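Tuvetley sim support
Descend phase ends early, arm declares victory in mid-air
Opened 19 Jun 2020 by the Gutetti kitchen project
Priority: high (was: low, was: "cosmetic")
8 shares

What happens: the arm gets the descend command, sets off toward the table, and then stops well short of it. The controller logs CONTACT_CONFIRMED. The gripper closes on air, the arm lifts the air, carries it to wherever the task says and puts it down gently. The episode is scored as a success. I have been scoring robots for a while and this is the most confident one yet.

What should happen: contact is confirmed when there is contact.

How I noticed: the overnight batch came back with 2,063 episodes and a perfect record. We do not get perfect records. I opened one expecting to be pleased and found the arm parked over the orange box, high above it and a bit to one side, with the contact flag already up.
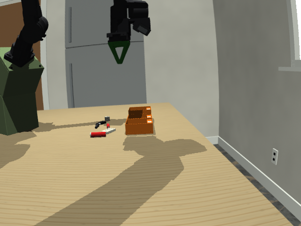 Arnar Kjærgaard wrote back that the contact flag doesn't care what gets touched, only that some pair of collision shapes overlaps, so I should stop glaring at the gripper and find out what the overlap partner was. Also, had I changed anything in the room lately? I said no. He asked again.

I had changed something in the room. In the Fukuda scene pack the refrigerator comes in a narrow version and a wide version, and I had swapped one for the other because the doors looked nicer. The visible fridge was fine. The collision hull that came with it was still sized for the wide one and stuck out over the table like an awning.

Tried, in the order I tried it, which is not the order I would recommend:

- Restarted the simulator. No change.
- Restarted it again with more feeling. No change.
- Raised the contact force threshold. The arm now pushed harder on the thing that wasn't there, then confirmed contact.
- Swapped the Futeck controller config for last month's copy. Same fault, older font in the log.
- Turned on collision shape drawing. Large translucent slab over the table. Said a word.
- Deleted the hull and let the importer build a new one from the visible mesh. Slab gone.

Then I reran the descend test by itself, with pausing enabled, on the low tray target and the arm on the other mount. A tray is less forgiving than a box, there being so little of it to hit.

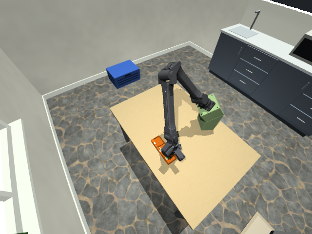

The contact flag now names both shapes in the log, a feature that existed all along behind a setting called verbose_pairs, default off. I turned it on everywhere and will not be turning it off. I also made the descend phase check fingertip height against the target before it will accept any contact at all. With the gripper directly over the tray like that and a fingertip almost down on it, the height check should pass; with the arm dangling up at freezer door level it should refuse, whatever the flag says. The tolerance is 8 mm for the moment. Arnar thinks this is generous and he may be right.

Still open:

The scorer believed the controller without looking. It checks the flag and never asks where the object ended up. This is the part that bothers me, and it has its own ticket now. Until it's closed, treat any success rate from this project as a rumor.

The importer gives no warning when a hull is bigger than its mesh. Reported to the scene pack people. Their form asked me to rate the refrigerator.

The overnight batch is marked void. Please don't train on it unless you need a policy that is very good at moving air.

Workaround if you're on the old pack: turn on collision drawing, click the refrigerator, choose Rebuild Hull, save the scene under a new name. Saving under the same name restores the old hull on the next load, and yes, that's a separate ticket too.

Status: fixed locally, waiting on review
2 comments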